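Harkine Publishes Results From Two-Arm Household Chore Trial

Book handling, towel folding and shelf stocking measured against the same pass criteria; company says home use is not yet practical

PLALUSLEY, April. Harkine today released the results of a bench trial that tested whether a pair of general-purpose robot arms can complete ordinary household and shop-floor chores without a person stepping in. The trial covered four chores, each attempted 50 times under the same control software. The full results table and the test procedure are available from the company on request.

The four chores were closing and moving an open book, folding a hand towel, placing boxed goods on a shelf, and sorting cutlery into a tray. Each attempt had a limit of two minutes. An attempt was scored as a pass only if the item ended in the required position, undamaged, with no operator input after the start command. Partial completions were logged separately and do not count toward the pass figures.

Shelf placement gave the best result, with 42 passes. Cutlery sorting gave 31, and most of its failures came from forks that had nested together. The hand towel was folded to the required outline 19 times. Book handling gave the lowest result, with eight passes.

"A book is a hard object for a gripper," said Mabli Gronow, who leads manipulation testing at Harkine. "It has a stiff cover, a soft block of pages and a hinge in the middle, and all three move differently. A person slides a hand under the cover and doesn't think about it. The software has to find that edge, get one fingertip beneath it and keep the pages together while the other arm does something useful."
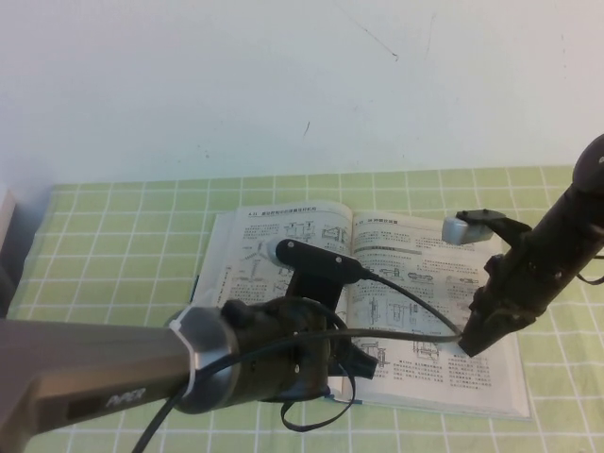

The two grippers over an open technical book during bench work. Each arm carries its own camera module.

The book chore was run with the book open at the start of each attempt. The arms were required to close it, turn it so that the spine faced left, and set it down inside a marked area. Of the 42 failed attempts, 23 ended with pages folded or caught between the covers, 11 ran past the time limit, and eight ended when the book slid out of reach. No pages were torn. Gripping force was capped throughout the trial, and Harkine believes the cap accounts for some of the time-outs.

Harkine used both arms for the book and the towel. Shelf placement and cutlery sorting were done with one arm, with the second parked. The company plans to repeat the cutlery chore with both arms, using one to separate nested pieces.

The control software, Grosix, is developed by Harkine and was not changed between chores. Operators loaded a different task file for each chore and reset the items by hand after every attempt. Reset time is not included in the results. Gronow said that buyers should ask about it when they compare published figures.

"If somebody has to square up the towel before the machine can start, the person is still doing part of the chore," she said. "For shelf work in a stockroom, where the boxes arrive the same way each time, that cost is small. In a house it is most of the job."

On the basis of the trial, Harkine will offer Grosix for supervised shelf placement under a pilot program with Fukuda, a packaging and stockroom supplier. The pilot will run at two Fukuda sites, with staff present during all operation. Harkine is not offering a household product and has set no release date for one.

A second round of book and towel testing is planned with revised fingertips and a new method for detecting page edges. The pass criteria and the time limit will stay the same so that the two rounds can be compared directly.

About Harkine
Harkine develops control software and test methods for two-arm manipulation. The company is based in Plalusley.

Media contact
Mabli Gronow, Manipulation Testing, Harkine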